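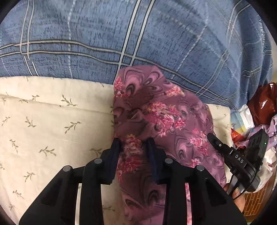
Figure 5. Hand-held gripper closed on a fold of printed fabric.

Section 5. Recording Cloth-Handling Episodes with the Hand-Held Gripper

Student Robotics Project, Tornham Technical School
Revision of 28/10/2023

5.1 Purpose

This section sets out the procedure for recording cloth-handling episodes on bedding and similar soft goods. It applies to all students enrolled in the project course and to members of the Mellivach robotics club who have been approved to record. Students must complete Section 4 (Charging and Pairing) before beginning.

Responsibility for this section rests with Matilde Frade, course instructor. Requests for changes are to be submitted to her in writing.

5.2 Before Recording

1. Sign out one gripper and one storage card from the equipment cabinet. Enter the gripper number and your team name in the log.

2. Inspect both fingertip pads. Pads that are torn, loose, or shiny from wear must be replaced before use.

3. Wipe the camera lens with the dry cloth supplied in the case. Do not use paper towels or cleaning spray.

4. Squeeze and release the trigger several times with nothing between the pads. The two fingers should meet evenly and open fully on release.

5. Switch on the gripper and wait until the indicator light on the handle module shows steady green.

6. Choose the cloth for the episode from the approved list. Teams are encouraged to use patterned fabric on a patterned surface for at least one set, as plain cloth alone does not prepare the model for ordinary homes.

Note: Household items beside the bed may remain where they are. Remove only those items that display names, addresses, or other personal details.

5.3 Recording an Episode

1. Lay the cloth on the bed and let it fall naturally. Do not smooth it flat.

2. Hold the gripper by the handle, keeping fingers clear of the moving parts and out of the space between the pads.

3. Start the recording. Hold still for two seconds.

4. Approach the cloth from above at a slow, even speed. Lower the pads on either side of a raised fold.

5. Close the trigger until the fold is held between the pads. Take up the top cloth only. If the sheet beneath is caught, open the gripper, end the recording, and mark the episode "R" for repeat.

6. Lift the fold, carry it to the target position, and lower it to the bed.

7. Open the gripper fully and withdraw it straight up before stopping the recording.

8. Enter the episode number, cloth type, and result in the team sheet. Unsuccessful attempts are to be kept and marked "F". They must not be deleted from the card.

Note: The free hand should stay out of view unless the task sheet calls for two-handed work. Episodes in which the free hand touches the cloth are scored separately.

Caution: Do not close the gripper on zippers, buttons, or pins. Hard objects may cut the pads and strain the trigger linkage.

Caution: Stop at once if the trigger sticks or the handle becomes warm. Switch off the unit, attach a red tag, and report the fault to Lurdes Abreu in the project workshop.

5.4 Session Limits

A recording session is limited to 79 episodes per team. The storage card holds 2000 episodes at the standard setting and must be returned for copying at the end of each session, whether or not it is full. Team members should exchange roles at regular intervals so that every student both records and keeps the team sheet.

5.5 After Recording

1. Switch off the gripper and confirm that the indicator light is out.

2. Remove the storage card and place it in the labeled envelope with the completed team sheet.

3. Return the gripper to its case with the fingers open. Pads stored under pressure lose their shape.

4. Fold the cloth and return it to the bin from which it was taken.

Recordings that meet the requirements of this section will be included in the June training set. Teams preparing for the Pitkänen Cup should also read Section 7, where the rules on permitted training material are given in full.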